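From: Dayana Cárdenas
To: gripper-talk list
Subject: Re: Finger pads for small round stuff?

Hi all,

Tadeo Riquelme wrote:
> We're trying to choose between the Stereck pads (flat, softer) and the
> Plosdale ones (ribbed, a bit stiffer) for a hand-held gripper. Our parts
> are all small and half of them are round. The spec sheets both say
> "high grip" and that's as far as they go. Has anyone run them on the
> same objects? Also curious whether people bother with two grippers at
> once for this kind of thing or just stick with one hand until the pads
> are sorted out.
>
> Tadeo

Tadeo, good timing, I spent most of September on this and my notes are a mess, so you get the messy version!

Short answer: for round stuff I'd go ribbed. For thin flat stuff (cards, zipper pulls, anything that lies dead flat on the table) I still like the Stereck pads better, and I keep a set in the drawer for that.

Longer answer. I started with the Stereck pads because they came with the kit we bought from Gurner, and they were great on cloth and paper. Then I moved to beads and it got ugly. The soft flat surface would close on a bead just fine, and then as I lifted, it would kind of roll down the pad and pop out of the bottom. If I squeezed harder it popped out faster. I had beads in my slippers for a week.

With the ribbed pads the bead tends to settle into a groove, and then it stays there while you move. What you have to watch is which way the ribs run compared to the way you're lifting. Espinoza (the thread from last spring, if you can find it in the archive) said to mount them so the ribs go across the direction of travel, and I agree with that now, though I argued with him about it back then. Sorry, Espinoza.

Things that bit me, in no special order:

The screws that come with the Plosdale pads are a hair too long for my fingers. They go in, they feel tight, and the pad still wiggles. I cut 2 of them down with a rotary tool and then gave up and bought shorter ones.

Redo your zero after you swap pads. The ribbed ones are thicker, so "closed" isn't where it used to be, and my opening width readings were off on everything I recorded before I caught it. I threw all of that out. That was a sad evening.

Dust. The grooves pick up lint like crazy, especially if you work over fabric. I go over them with an old toothbrush whenever I take a break.

Lighting matters more than I figured it would. Anything shiny blows out if the lamp is straight in front of it, and then you can't tell on playback whether the grip was centered. I'd turn the lamp down before messing with exposure.

On one gripper or two: I'd start with one, get the pads where you want them, and only then add the second. But don't wait too long, either. Two hands over one small box is a whole different problem, the outer linkages want the same space and you end up learning a sort of elbow dance. My test set is a mix on purpose, some beads and jewelry and a few longer lumpy things, with a cardboard box next to them.

Couple of shots with the ribbed pads, a corn cob in one and a bead in the other:
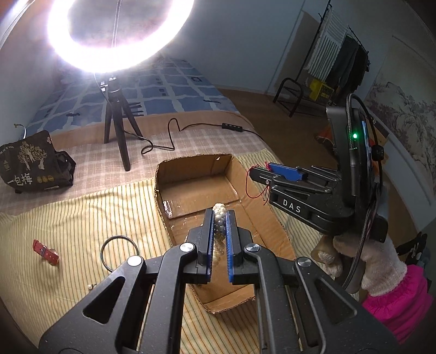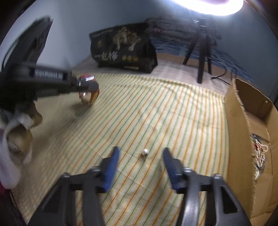
As for numbers, I have 608 tries logged on the ribbed pads so far and not nearly as many on the flat ones, so I'm not going to post a success rate and have somebody quote it back to me next year. Once the two piles are closer in size I'll put up the spreadsheet. If you want to run the same thing on your end, I'd do 5 objects, same start spot each time, and write down how it failed as well as whether it failed. "Rolled out the bottom" and "never got hold of it" are different problems and I wish I'd kept them apart from day one.

One question back at you: what are you using for finger opening, the encoder or markers on the fingers? I've been going back and forth and would love to hear from anybody who has tried both on small parts. My encoder drifts a little over a long session and I can't decide if that's the unit or me leaning on it.

And if someone has a source for spare pads in smaller packs, please shout. I don't need a bag of fifty.

Dayana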